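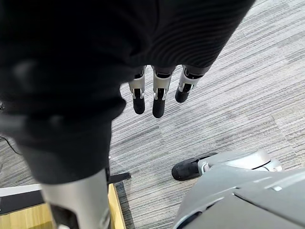

Three robotic fingers under black fabric, close up.

Spent the holiday weekend with the old club newsletters from Handarura and I have to tell you about the Oketti Cup, a yearly soccer match between the town's poets and the town's crime writers. 1/6

The rules were typed on one sheet. You had to have published a book (pamphlets counted if they ran over 36 pages!) and the goalkeeper couldn't be anyone's editor. 2/6

The crime writers won the first four. Then the poets found a translator who had played semi-pro and scored five in one afternoon – the report on that match runs to 1,232 words and two of them are "unfair." 3/6

Attendance was usually 60 or so people, more when it was dry. They played on the Parry Street field every May, and the losing side had to read aloud from the winners' books at dinner. I would pay good money to have been there. 4/6

My favorite entry is a match report written entirely as a sonnet, with the final score as the rhyme. It scans, too! 5/6

Nekelex Press put out a little booklet of the reports years ago and I've been hunting for a copy ever since. If you have one, even a beat-up one, please message me – I'll pay postage. 6/6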